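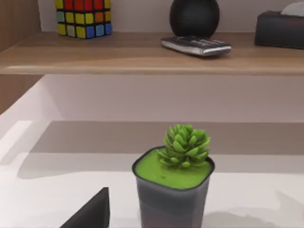 Who is responsible for completing the monthly floor inspection when a department shares its space with another tenant?

The department listed first on the floor register completes it and sends a copy to the other tenant by the last Friday of the month.

Workplace Safety Inspection Checklist, Third Floor, Drumaren Building
Last updated: May
Inspection comments by Wiroj Jitpraphai, Facilities Safety Office

Scope

This checklist covers the open office, meeting rooms, kitchen, copy room, storage rooms and both stairwells on the third floor. The loading area and the basement archive are inspected under a separate form. Items are marked Satisfactory, Action Required or Not Applicable. Comments are entered under every item marked Action Required and may be entered under any other.

Section 1. Exits and Walkways

1.1 Exit doors open fully from the inside without a key.
Satisfactory. The east stair door is heavy to pull but meets the requirement. The closer was adjusted during the previous round.

1.2 Exit signs are lit and can be seen from every workstation row.
Action Required. The sign outside Meeting Room C is dim on one side. Replacement lamp requested from Building Services.

1.3 Main walkways are clear to their full marked width.
Action Required. Archive boxes belonging to the Trandano project were stacked along the north walkway. The project office was told to move them to Storage Room 2 before the end of the working day. Walkways are not to be used as holding areas, including for deliveries that are expected to be collected within the hour.

1.4 Floor coverings are flat and free of loose edges.
Satisfactory, with one note. The carpet tile in front of the supply cabinet has begun to lift at one corner. It does not yet present a trip hazard and should be checked again at the next inspection.

Section 2. Fire Safety

2.1 Extinguishers are in their assigned places, with tag and pin intact.
Satisfactory. The extinguisher in the kitchen had been moved behind the recycling bins and was returned to its bracket during the inspection.

2.2 Fire doors are closed or held only by approved releases.
Action Required. A rubber wedge was removed from the copy room door. This is a repeat finding. The department manager is asked to remind staff in writing.

2.3 Evacuation maps match the current layout.
Action Required. The map beside the elevators still shows the partition that was taken down before the Paisan group moved in. A corrected map has been drafted and is awaiting approval.

2.4 Floor wardens are named and trained.
Satisfactory. 5 wardens are on the register. One certificate expires before the next quarterly review – the warden has been offered a place in the coming session.

Section 3. Electrical

3.1 Cords and plugs show no damage.
Action Required. The desk fan at the reception counter had a worn cord near the plug. The fan was tagged and taken out of use.

3.2 Power strips are not linked together.
Action Required. Two linked strips were found under the shared table near the west windows. One was removed. The table needs a permanent outlet if it is to go on serving as a charging point, and a work order has been opened.

3.3 Space heaters are approved and registered.
Not Applicable. None in use at the time of inspection. Staff who wish to bring a heater in colder months must apply through the Facilities Safety Office first.

3.4 Electrical panels have clear access.
Satisfactory.

Section 4. Storage and Shelving

4.1 Tall shelving is fixed to the wall.
Satisfactory. The Nuvetti units in Storage Room 1 were fixed when they were installed, and the brackets remain tight.

4.2 Load labels are posted and followed.
Action Required. The label on the rear unit gives a limit of 100 pounds per shelf. The third shelf carried paper stock in excess of this. Part of the stock was moved to the bottom shelf, and the remainder is to be moved by the supply clerk. The supply clerk should confirm by email when this is complete.

4.3 Items on open shelves and window ledges are stable and set back from the edge.
Satisfactory. Small personal items are permitted on open shelves as long as they do not block a sprinkler, vent or sign.

4.4 Step stools are available and in good condition.
Satisfactory. The stool in Storage Room 2 has lost one rubber foot cover. A spare was fitted from stock.

Section 5. Kitchen and Shared Areas

5.1 Appliances are clean and switched off when not in use.
Satisfactory. The toaster tray should be emptied more often.

5.2 Spills are cleaned promptly and a wet floor sign is on hand.
Action Required. The sign could not be found. It was later located on the second floor and has been brought back. Each floor is to keep its own.

5.3 First aid kit is complete and in date.
Action Required. Burn dressings had expired. Replacements ordered under request 3,971. Until they arrive, staff should use the kit at the second floor reception desk for burns.

Section 6. Air, Light and Temperature

6.1 Vents are open and unblocked.
Satisfactory. One vent near the west windows had been covered with cardboard by the person seated below it. The cardboard was removed, and the airflow complaint was passed to Building Services so that the vent can be angled away from the desk.

6.2 Lighting is adequate at all workstations.
Satisfactory. Two employees asked for desk lamps. These may be ordered in the usual way.

Follow-Up

All items marked Action Required must be closed or given a target date before the next inspection. Items 2.2 and 4.2 are to be closed first. The cost of the outlet described under item 3.2 has been quoted at $975 and will be charged to the shared floor budget – approval from both tenants is needed before work begins.

Questions on any comment in this checklist should be sent to the Facilities Safety Office with the item number in the subject line. Completed forms are kept in the floor safety binder at reception, and earlier forms may be viewed on request.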